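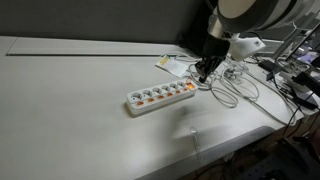

Fig. 1. Six-way strip, a switch for each socket, master switch lit at the far end.

# Standby power in a shared house – final report

Diarmuid Tully, Pádraig Ó Conaill

## What we wanted to know

How much electricity a student house uses when everything is "off". Not heating, not the fridge. Just the stuff that sits there with a little light on. Original plan was the whole Ó Néill building, but getting into other people's rooms was a nightmare so we cut it down to one house on Bisel Street. Five people live there, Pádraig is one of them. Yes we know that's a biased sample.

## Method

Plug-in meter (Tronton, borrowed from the physics stockroom) between the wall and whatever we were measuring. Each device got left on standby overnight, reading taken in the morning before anybody made coffee. Meter resets if you unplug it, found that out the hard way, so the first batch of living room readings is gone and had to be redone in July when half the house was away.

For anything on a power strip we did the whole strip first and then one socket at a time with the other switches off. Slow but it works.

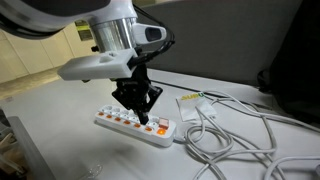

We didn't measure the stove or the washer, they're wired in behind the cabinets and the landlord said no. Router left out too – people need it overnight so calling that waste seemed unfair.

Everything went in a shared spreadsheet. Column for device, column for hours, column for watt-hours, column for notes. The notes column is mostly complaints.

## Results

Total for the house came to 402 watt-hours a night. More than we guessed. Living room is the worst by a lot and most of that is the TV box (a Sitolis, old one, came with the house) and the speaker that goes with it. The box draws nearly the same on standby as when you're watching something. We ran it again to check and got teh same answer.

Bedrooms were all over the place. Gaming PC bad. Laptop chargers with nothing on the end of them – hardly anything, below what the meter can show, which was annoying because one of our main predictions was about chargers. Phone chargers same story. So that prediction was wrong.

Kitchen: microwave clock, small but it never stops. Coffee machine is fine if you press the real off button.

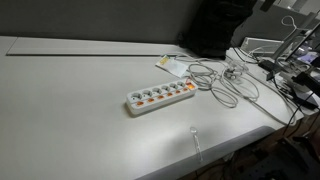
Then the habit part. We asked everyone to switch off at the strip before bed and kept the meter going. First few nights good, big drop. After that it slid back. Three out of the five were still doing it by the end, the other two said they forgot or didn't want to reach behind the couch. Moving the living room strip up onto the shelf helped more than the reminder note on the door did. Wish we'd tried that earlier, then we'd have a proper before and after.

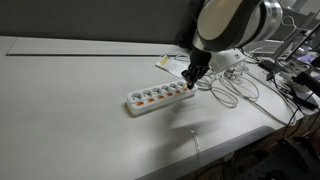
Fig. 2. Right-hand end of the strip, at the last socket.

## Problems

- Meter is bad at very low loads, so the small numbers are shaky
- People knew they were being measured, probably behaved better then normal
- Lost readings (see above)
- One house only

## What we'd do next

Get a second meter. Do winter. Ask a house where neither of us lives. Also do the cost side properly, our version used the rate off one old bill and we took it out of the final draft.

Word limit was 2,000 and we're way under, raw readings are in the spreadsheet if anyone wants them. Diarmuid has the login.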